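Towns should stop closing the school kitchen first

When the Kedby school board needs money, it looks at lunch. The plan for September is to shut the kitchen at Abugri Elementary and truck in sealed meals from a plant two hours away. I think this is a mistake, and an expensive one.

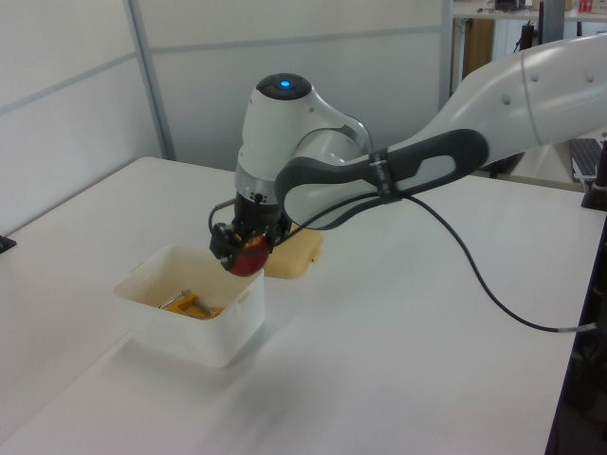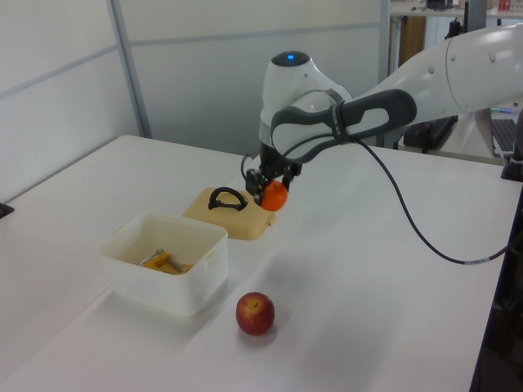 Comfort Aidoo
Opinion contributor

The board says the change will save money on wages and repairs. Maybe it will, for a year. The kitchen at Abugri serves 2847 lunches in a normal week. The two schools that already switched have seen more kids bring chips from home or skip the meal. A lunch that goes in the trash is not a saving.

I worked in a school kitchen for nine years before I moved to Kedby. We knew which kids came back for seconds on Monday and which ones couldn't eat milk. We cut the fruit for the first graders, who will leave a whole apple but finish a sliced one. A sealed tray can't do that.

Tanveer Tarar, who sits on the board, told parents last month that the ovens are old and the repair bill is too high. The ovens are old. But the board spent more than that bill on new signs for the parking lot - I read the budget, and so can you.

There are cheaper fixes. Buy produce together with the Ruvutgate district. Cut the menu from four choices to two. Repair one oven this year and the other one next year.

Once a kitchen is closed, it rarely opens again. The equipment gets sold and the cooks find other work. The board votes in two weeks, and parents who want the kitchen kept should write to their member before then.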